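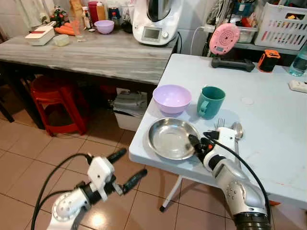 Table-clearing cell, both arms in view, tableware set out for item 4.

Home | Builds | Checklists | Parts Bin | Grumbling | Contact

Kitchen Two-Arm Build: Pre-Run Inspection, Filled In

Checked by: Aurelio Arrieta
Second pair of eyes: Amedeo Rinaldi
Date: 29 Sep 2020
Build name: Sulard, revision 5

The blank version of this list has been on the site since March. Several of you asked what a filled-in one looks like, presumably hoping to see failures. There are failures. Ratings are OK, FIX (run allowed, fix before next session) and STOP (go and sit down until it's sorted).

1. Floor and walking space. FIX
Ceramic tile, hard, level, unkind to mugs. We want a clear path from the operator to the power switch with no stepping over anything. On the first walk Amedeo stepped over two things and claimed it was one. Stools go under tables or out of the room. Anything on wheels gets its own look, as it will choose its moment.

2. Power and cords. FIX
Power strip stays up on the table, well back from the mugs, and gets nothing added to it during a run. Plugs pushed fully home. Wiggle each one. The strip passed. My labels on the plugs did not pass, having been written in a pen that rubs off on contact with a thumb. Redo in tape. 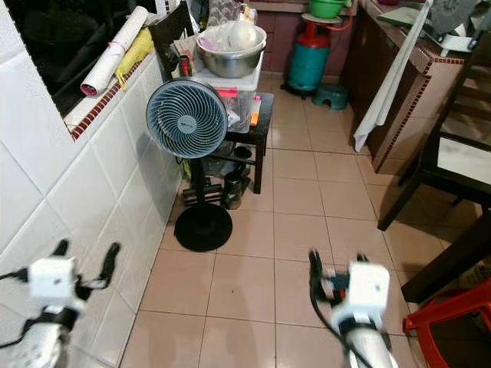 3. Heat, gas and other household matters. OK, with muttering
A home kitchen has things a workshop doesn't, and the list has to cover them. Gas valve shut at the cylinder before the arms are enabled. Check it by hand, don't ask across the room. Nothing balanced on top of the cylinder, please, and I include basins in that. Towels and bags either folded away or well outside the reach circle. A gripper can't tell a towel from a job.

Fan off, or turned away from anything light enough to travel. We lost half a session in March to a paper napkin.

4. Gripper fingers and grip force. OK
Fingers clean, no splits in the coating, fasteners snug with the short driver. Close each gripper on the Hashemi test block (a lump of pine, named after the hardware shop that gave it to us) and tug. It should hold against a firm pull and let go when told. Left held. Right held, then let go half a second late, so I ran it again 12 times and it behaved on every one. Logged as OK. Amedeo logged it as "OK?" and we have agreed to leave both.

Metal first, plastic after, nothing breakable at all. Glassware stays on the other table, outside the work area. 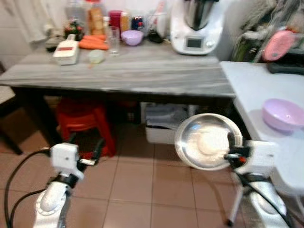 5. Reach and collision limits. FIX
Jog each arm slowly to its limits with nothing held, then again holding the largest item you plan to lift. A rim sticks out further than the fingers do, and the software has no opinion on rims. Our limit file still had the old table height in it. Corrected, saved, restarted, and then I checked that it had really saved, which is a habit I acquired the hard way.

6. Cable slack. FIX
Swing each wrist through its full turn and watch the loop. It shouldn't go tight, and it shouldn't droop low enough to hook a table corner. The left one has roughly 5 cm more than it needs. Two cable ties, next session. I wrote the same sentence last session.

7. Emergency stop. OK
Press it while the arms are moving slowly. Both must stop. Release it, and neither must move until re-enabled. Do this every time, even when you did it an hour ago. The button is a Grorau mushroom type and has now been pressed 286 times according to the log, most of them on purpose.

8. Wrist camera view. OK
Left finger tip visible, lens wiped, mount screws tight. If the table edge has drifted since last time, somebody has leaned on the table. Find out who, and put it back on its marks.

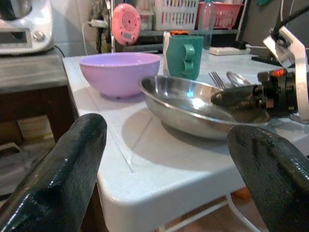 Item 8, wrist view: steel bowl between the fingers, second arm coming in from the right.

9. Hours and lubrication. OK
Run counter reads 2,095 minutes on the Arnel joint set. No grinding, no play at the elbows, one faint click at the left shoulder that has been faint for months.

Result: no STOP items. Run allowed at quarter speed. Items 1, 2, 5 and 6 to be looked at again before we go any faster.

Comments (4)

benchvise_betty
Does the e-stop cut motor power or just send a halt? Your list doesn't say, and I'd want that written down.

Aurelio Arrieta
Cuts motor power to both arms. You're right that it should be on the sheet, so it's going in under item 7. Support the arms before you try it at height, they sag.

tollgate77
I printed the blank one and taped it up by my mill. Item 1 alone took me an afternoon.

Amedeo Rinaldi
For the record it was one thing. The second was a cable, and I went around it.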